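Session 3: First flights and how a test programme is built up

These notes go with the third lecture of the aircraft testing unit. The worked figures use the Malteo, the twin-engine freight aircraft from the course case study, flown from the company field at Drandville. Bring a calculator and the blank test card from session 2.

## 3.1 What has to be finished before the aircraft leaves the ground

A first flight is the end of a long run of ground work. By the time the crew walks out, the following should be closed or formally carried forward:

- ground vibration test, with the measured modes compared against the model used for the flutter analysis
- fuel system checks, including transfer and gauging at several attitudes
- engine runs up to full take-off power, each engine alone and then both together
- control surface rigging and full travel checks, with and without hydraulic power
- low-speed, medium-speed and high-speed taxi runs

An item that is carried forward becomes a limit on the flight. If the flap drive has been signed off only to the take-off setting, the card must say that landing flap isn't to be selected, and the landing distance must be worked out again for the lower setting. Students often leave out this second step in the coursework.

## 3.2 Taxi runs

Taxi runs are split by speed. Low-speed runs look at steering, brakes and the behaviour of the nose gear. Medium-speed runs check that the rudder begins to take over from the steering. High-speed runs stop short of the lift-off speed and are used to look at elevator response and airspeed agreement between the two sides.

Brake heat is the usual limit on how many runs can be made in a day. The energy to be absorbed in one stop is

E = ½ m v²

where m is the mass and v is the ground speed when the brakes go on. Doubling the speed gives four times the energy. Air drag and reverse thrust take a share of this, but for a first estimate we leave them out and treat the answer as being on the safe side.

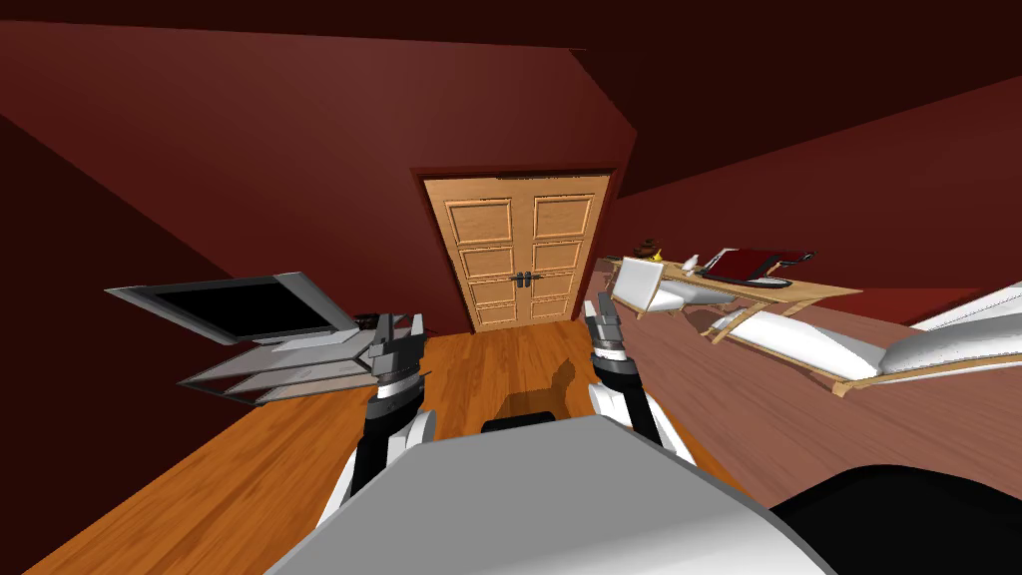

*Rendered attic-style room with double doors and two robot arms*

## 3.3 The first flight card

The Malteo card is short. The gear stays down throughout and the flaps stay at the take-off setting until the handling check is complete. The order is:

1. Take-off at light weight with a forward-of-middle centre of gravity.
2. Climb straight ahead, then turn towards the test area.
3. Level off and hold 200 knots. Small inputs in pitch, roll and yaw, one axis at a time.
4. Slow down in steps to the planned approach speed, with a pause at each step.
5. Practice approach at height, ending in a go-around.
6. Return and land.

Step 5 matters most. It shows whether the aircraft can be flown at approach speed while there is still height to recover. If the crew don't like what they find, they add speed and accept a longer landing run — the runway has to be long enough for this, and the check is made before the flight.

The runway at Drandville is 3,434 metres long. For the exercise, assume a further 300 metres of paved overrun at each end, and don't count the overrun in any planned distance.

## 3.4 Chase aircraft and telemetry

The chase aircraft in the case study is a Vachon two-seater. It looks for leaks, loose panels and gear door position, and gives a second reading of airspeed. It joins after take-off and stays clear of the wake.

Telemetry goes to the ground station at Skamwood. Note the difference between a *safety* parameter and a *data* parameter. Loss of a safety parameter ends the test point. Loss of a data parameter doesn't, though the point may have to be flown again. The list is agreed before flight and isn't changed over the radio.

## 3.5 Opening the envelope

Later flights move outwards in speed, height and load, changing one of them at a time. Flutter points are approached from below, with damping plotted after each point and the line carried forward to the next speed. If the projected damping falls under the agreed minimum, the next point isn't flown.

Step size should shrink as the damping falls. Equal steps all the way to the design speed will lose marks.

## Exercises

**3A.** Find the brake energy for a stop from 60 m/s at a mass of 40,000 kg. Repeat for 30 m/s.

**3B.** Write a first flight card for an aircraft whose flaps are locked up. State the new approach speed and show the landing distance check.

**3C.** Sort the parameters on your session 2 test card into safety and data.

Answers to 3A and 3B are to be handed in before the first lecture in February. 3C will be gone through in class.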